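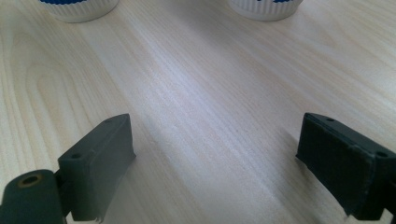
What Happens to the Sound in a Shared Study Room

21 Dec 2018
By Tarek Hegazy

We use cookies to remember your settings and to count visits. By continuing to read you accept this. OK

1. Background

The ground floor of the Macaraeg Building was refitted in June. The carpet was taken up, the old fabric dividers were removed and the long tables were replaced. The room looks better than it did, and more students use it. It is also harder to work in. In the first weeks of the fall term our group kept leaving it for the stairwell on the second floor, where we could hear each other.

Our project set out to measure how long sound stays in the room, to compare it with a similar room that still has carpet, and to test one cheap change. The comparison room was the reading room in Ladard Hall, which has a similar floor plan and the same ceiling height.

2. What we measured

The main quantity was reverberation time, meaning the time it takes for a sound to drop by 60 decibels after the source stops. In an ordinary room it is hard to get a clean drop of 60 decibels because the background noise gets in the way. We measured the first part of the drop and extended the line, which is a standard way of doing it.

We took readings at 1000 Hz only. Our first plan had six frequencies, but with one recorder and a limited number of evenings we could not have done them all properly. The range near 1000 Hz matters for understanding speech, so we kept that one.

The volume of the Macaraeg room is 514 cubic meters. We got this from the floor plan and checked two of the walls with a tape measure. One was shorter than the plan said, and we used our own number.

3. Method

All readings were made after the building closed to the public, with the ventilation running. We would have preferred to turn it off, but it is controlled from another building.

The sound source was a balloon, popped with a pin at chest height. Balloons are not perfectly repeatable. We bought them from one pack and blew them up to the same width using a cardboard ring. The recorder stood on a tripod at 4 positions, none of them close to a wall. At each position we popped three balloons and used the middle value.

Two people were in the room for every reading, one with the pin and one at the recorder. People absorb sound, so we kept this the same in both buildings.

For the test of a cheap change, we hung moving blankets along the back wall of the Macaraeg room. They were borrowed from the theater store and hung from the picture rail with clamps. They covered around 45 square meters when spread out flat.

4. Results

The Macaraeg room had a clearly longer reverberation time than the Ladard room at every position. The gap was largest near the windows, where there is glass on one side and a painted wall on the other.

With the blankets up, the Macaraeg readings came down at all positions, but they did not reach the Ladard values. The position nearest the blankets changed the most. The one by the entrance changed so little that we can't separate it from the normal spread between balloons.

We threw out one set of readings from the first evening. The recorder had been left on automatic level, which turns the gain up as the sound dies away and makes the result useless. We repeated that set a week later.

5. Discussion

The results fit what the Sabine formula predicts in direction, but our calculated values were lower than the measured ones. We think the main cause is the ceiling. We used a table value for plasterboard, and we do not know what is above it. The formula also assumes that the absorbing material is spread evenly around the room, and ours was all on one wall.

We did not ask students what they thought of the sound with the blankets up. A short survey would have been useful - it was in our proposal, but the blankets had to go back to the theater before we could get it approved.

Hanging blankets is not a permanent answer. They would need to meet the fire rules, and they make the room darker. Felt panels on the back wall and on the pillars would be worth testing next. A later group could also spread the same area of material over two walls and see whether the entrance position improves.

6. Data

The recordings and the spreadsheet are in the course folder under Midus, which was our group name. The file names give the building, the position and the balloon number. The discarded set is in there too, in its own folder.

Related reports

Road noise at the Brendano bus stop
Daylight in the Ladard Hall reading room
Does a door seal make a practice room quieter?
Measuring fan noise in student housing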